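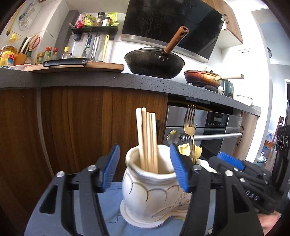 *Chopsticks and forks in the white pot*

**Skundthorpe 1 Lurnine 2: post-match thread**

**valtteri_v**
We had most of the ball until the break and then gave away a corner we had no need to give away. Their second, on 46 minutes, was the same again. Vainio out wide is not working.

**northbank29**
Disagree. Idun Ekström got the equaliser from a Vainio cross. Take him off and who crosses it?

**valtteri_v**
One cross. He lost the full back for both of theirs.

**Flellier End**
The first was the keeper's. She came for it and got nowhere near. I'd still start her on the next one.

**northbank29**
Gate was 847, by the way. Best since February.

**mossy**
Can't see how you blame the wide players when the midfield stood off all second half. We went to 4 at the back too late as well.

**Flellier End**
We were at 4 at the back from the start, mossy.

**mossy**
Not from where I was sat.

**valtteri_v**
Anyone driving to the Bravo ground for the next one? I've got room for two, leaving from the club car park.

**northbank29**
Yes please, one seat. I'll message you.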